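Filed under: Romance > Series & Reading Order > Second chance

Do I have to read the Catterall books in order?

posted by Orysia Bilyk

Okay, so my sister handed me the last book in the Catterall series (she had it in her beach bag, no idea where the others went) and I stayed up until 2 a.m. with it. It's the one where Didus comes back to Plundatport to run his uncle's boatyard and the ex-wife is the only person in town who can sign off on the loan. I LOVED it. But there are four of these, and everybody at the wedding in the final chapter clearly has a history I missed. Now I know who ends up with who. Is it still worth going back to the first one, or have I wrecked it for myself? I don't mind spoilers much, but I do hate reading 400 pages of "will they" when I already met their twins. Also, is there a novella? The back page mentions one and my library has never heard of it.
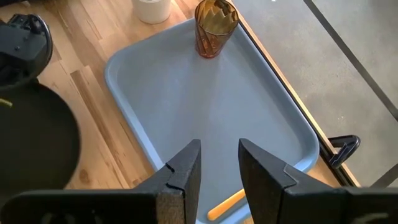
Dilruba Bhattacharjee

Go back! It's a romance, you always know who ends up with who, that's half the fun of it. I read them all out of order the first time (three, one, four, two, don't ask) and it did me no harm. The one I'd say to save is the second book, the brother's one, since the breakup in that is a real surprise and the last book hardly talks about it. So you're still safe there.

What I'd do is read the first, then the third, then the second, and then reread the wedding chapter with a box of tissues. You'll catch so many little things. The bit where the mother hands over the car keys without saying anything? That goes all the way back to book one, chapter 7, and I about lost it.

The novella is real but it's short. I think it went out to newsletter people one February and then got stuck in the back of the reprint of book three. Check which printing your library has, mine had both on the shelf and only the newer one had it. 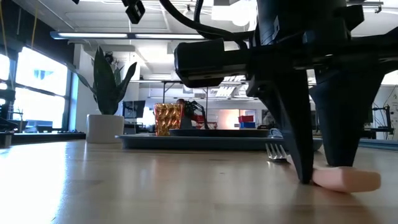 Dilruba Bhattacharjee, member, over 3000 posts

selldale_reader

Order doesn't matter. Skip the first one, he's a jerk for most of it.

Orysia Bilyk

Ha, well now I have to read the first one. Thank you both! Dilruba, I checked and our branch has the old printing of the third book, so I've put in a request with the Selldale library for the newer one. I'm starting book one tonight and leaving the brother for last like you said. If he's as big a jerk as all that I'll be back here to complain.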